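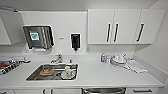 Sololus Kitchenette Notes

Hello, and thanks for having a look! I'm Octavio Herrera and I put this collection together, mostly in the evenings, with a fair bit of tea. It's a set of photos and short written notes about small shared kitchens, the sort you get at the end of an office corridor, where people rinse a mug and wander off again.

What's in it

There are 387 photos in the folder called rooms, and a plain text file of notes to go with each one. The notes are short, 300 characters at most, and they say what sort of sink it is, what's on the wall near it, and how the cupboards open. I wrote every one of them myself, so if you find the same spelling mistake all the way through, you know who to blame.

The rooms come from two buildings, Salinas and Anbridge. Anbridge is the bigger one and has more of the long counters. I've kept the two apart in the folders (salinas and anbridge, all lower case) but the notes follow the same pattern in both.

Words I use

I went back and forth on these for ages, so please bear with me. "Worktop" is the whole flat surface, including the bit behind the sink. "Basin" is only the bowl. "Tap" is anything water might come out of, and if there's a second smaller fitting by the sink I write "small fitting" unless I'm sure what it does. "Towel box" means a paper towel dispenser fixed to the wall, whatever it's made of, and "soap" is a wall-mounted dispenser. A bottle standing on the worktop goes down as "bottle".

Handles get their own line. Bar handles are "bar", knobs are "knob", and doors you press or pull by the edge are "plain". I love a pair of bar handles set close together on neighbouring doors – you can tell straight away which way they swing!

What I left out

Fridges, mostly. I did start on them in October and gave up after the first corridor (too many magnets, too many notes about milk). Anything with a readable name on it has been taken out too, and stickers I couldn't make out are just "label" in the notes. Plates with no obvious job are "switch or sensor".

Changes

Version 2, November 19, 2022: fixed the Anbridge folder, where I'd called half the worktops "counters", and added the line for handles.

Using it

Help yourself for teaching, planning a kitchen or anything else harmless. If you mention it somewhere, call it the Sololus Kitchenette Notes and put my name next to it. Corrections are very welcome, especially from anyone at Salinas who knows what the little taps are for. Send me the photo number and the wording you'd prefer, and I'll put it in the next version.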